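A Saturday-ish Kind of Outing: Open Day at the Thorlacius Paper Mill

So I finally made it to the Thorlacius open day, after missing it two years running (first the flu, then a flat tire outside Brurnley, don't ask). It's the old paper mill on the river, still working, and every November they let people in to poke around. I dragged my friend Liam Mapplebeck along. He thinks paper comes from the printer.

Getting there

Parking is in the field behind the mill and it was mud up to the ankles, so wear boots. We got there a bit before ten and there was already a line for coffee. The coffee was fine. The cardamom buns were much better than fine, and I had two before the tour even started.

The tour

Our guide was Dagný Thoroddsen, who has worked the vats for 27 years and talks faster than anyone I've ever met. She started us in the rag room, where cotton scraps get sorted and cut by hand. They still make a line of pure cotton paper for printmakers and bookbinders, and that's the stuff the mill is known for. It smells like a clean closet in there!

Then came the beater, a huge oval tub that churns the rags into pulp. Dagný let the kids stick their arms in (and me, I asked nicely). It feels like cold oatmeal. After that you go up a steep iron staircase to the vat room, and I could have stayed there all day. You dip the mold, lift it level, give it a little shake each way, and then you've got maybe a couple of seconds before the sheet sets. Mine came out thick on one side and see-through on the other. Liam's was perfect, and he mentioned it the whole ride home.

The drying loft is worth the climb too. Long wooden shutters on both sides, sheets hung over ropes, and a view down to the weir. Oddur Toft, who runs the loft, told us they open and close the shutters by feel, depending on the wind. I asked if there was a chart. There is no chart.

We finished up in the newer building, all white tabletops and pale walls, a real change after all those dark beams. We ate our sandwiches on the steps outside. 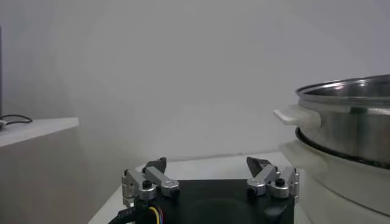
The shop

Okay, this is where I lost control. Single sheets start at three dollars, and there's a seconds bin with slightly wonky ones for less. I bought a stack of the cream laid paper, a roll of offcuts, and a little sewn notebook in a blue so nice I'm scared to write in it. They take cards, but the machine was slow, so bring cash if you can.

There was also a marbling table run by Arnar Fogh, over from Rumport for the day. You drip the colors onto the bath, drag a comb through, lay your sheet down and hope. I did one in green and rust and it looks like a swamp in the best way. It took some 60 minutes to get a turn, so put your name down early.

Worth it?

Yes! Go in the morning, do the vat room first if your guide will let you, and save room for a bun. The stairs are steep and there's no elevator in the old part, so call ahead if that's a problem for you. The bus from Florkent (the 118) stops right at the gate, and next year I'm taking it and leaving my poor car out of the mud.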